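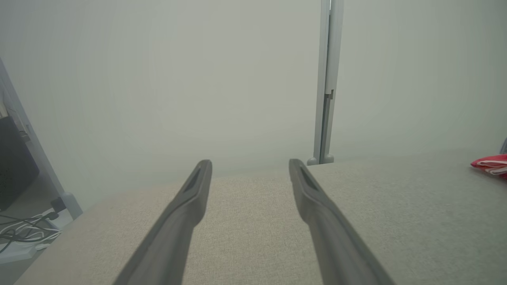
Hustine Table Linens: Questions We Get a Lot

Do I have to iron it?
No. Plenty of people do, and we admire them from a distance. If you hang the cloth over a door overnight, most of the fold lines will drop out by breakfast. The rest will be hidden by plates.

How much should hang over the edge?
Six to eight inches for everyday meals. Go longer for a party if you like, but remember that someone will eventually stand up with the hem in their lap.

What size do I need for a 60 inch round table?
Our 76 inch round. Please measure first. Our returns shelf is mostly cloths bought for tables that were "pretty sure a 60."

Can I put it in the dryer?
The Arroyo weave, yes, on low. The Uteo is pure linen and will come out sized for a smaller household. Line dry that one.

What about red wine?
Blot, cold water, blot again, then wash it the same night. Salt is fine if it makes you feel busy. Skip the white wine trick and drink the white wine.

Is the Dritex finish waterproof?
It's water resistant. A spilled glass will bead up long enough for you to find a towel. A spilled pitcher will not. The finish wears down with washing, and we don't sell a spray to bring it back.

Why doesn't my new napkin match my old one?
Dye lots vary a little, and yours has been through the wash a few dozen times. If you need a close match, send us the lot number on the tag. If you cut the tag off, send us a napkin.

Do you sell to restaurants?
Yes, starting at 60 pieces. Orders over 900 ship by freight, so you'll want a loading dock or some very patient friends.

When is the seconds sale?
June, online only, at 9 a.m. Seconds have small flaws in the weave - a thick thread, a crooked hem - and can't be returned for having the flaws we just told you about.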